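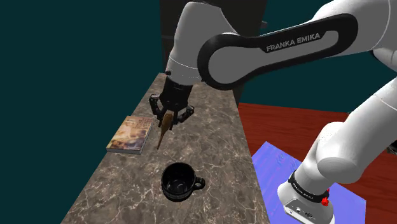 Ticket 407: recording stops when I let go of the controller

Why does my demonstration end early when I pause for a moment during remote control?

The recorder closes a demonstration after 9 seconds without any movement command. Raise the idle limit in the session settings, then restart the session.

Log
Brahim Ramadan: Set to 35. Second try saved in full, but playback starts with a jump.
Declan Hayes: Send the arm to its start pose before you press record.
Brahim Ramadan: Done, no jump now. Still on Driva build 33.
Status: closed, August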